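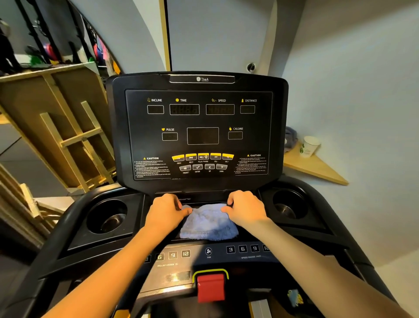 Review of the Sosta Demonstration Recording Service

6 April 2020

Readers of this page have asked for an assessment of the Sosta service, which Wetberg offers to small groups that train robots for cleaning work. Sosta supplies head-level video of two-handed tasks, together with a written label for each clip. The customer submits a task list, approves the wording of the labels and receives the recordings on a drive. No robot is included in the price.

I ordered the basic package for a project on the cleaning of exercise equipment. The quoted price was $2,668, and the final invoice matched it. Delivery took five weeks. Uwe Albers handled the order at Wetberg and answered written questions promptly, although two of his replies referred me to a manual that had not yet been sent.

The package contained 185 clips. I reviewed all of them with my colleague Edeltraud Diekmann, who has labeled material of this kind since last September. We set 53 aside, mostly for labels that began or ended at the wrong moment. Wetberg corrected those labels at no charge. The video itself did not have to be recorded again.

Treadmill consoles proved to be the most useful part of the order. A console asks a good deal of a cleaning robot. The surface is black and glossy, the buttons sit in close rows, and the safety stop key at the bottom should be left alone. One hand is often needed to hold the housing while the other moves the cloth.
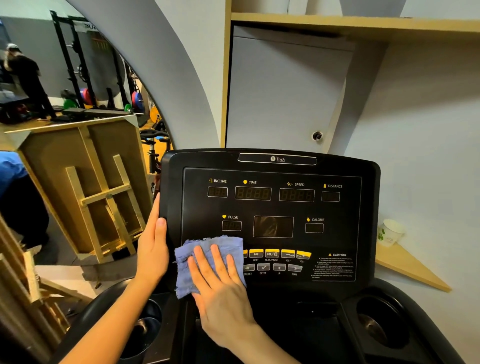
Left hand on the edge of the console, right hand wiping beside the buttons.

The view is well chosen for this work. The hands and the cloth remain large enough to study, and the button labels can be read wherever the cloth does not cover them. The fine print of the caution text cannot be read at this distance, and customers who require it should raise the matter before ordering.

The labels are less satisfactory. "Wipe panel" is applied both to the display and to the tray below it, though the two call for different motions. The Holley package, which I used previously, separates such surfaces but provides fewer clips per task. Ms. Diekmann prefers the Rastogi format, in which the support hand receives its own label. Wetberg has stated that a similar option is under consideration for Sosta and has given no date.

I recommend the basic package to groups that are able to check labels themselves. Those without staff for that purpose should request a trial delivery first and agree in writing on the names of all surfaces. Our own copy of the task list is available to readers on request, by e-mail only.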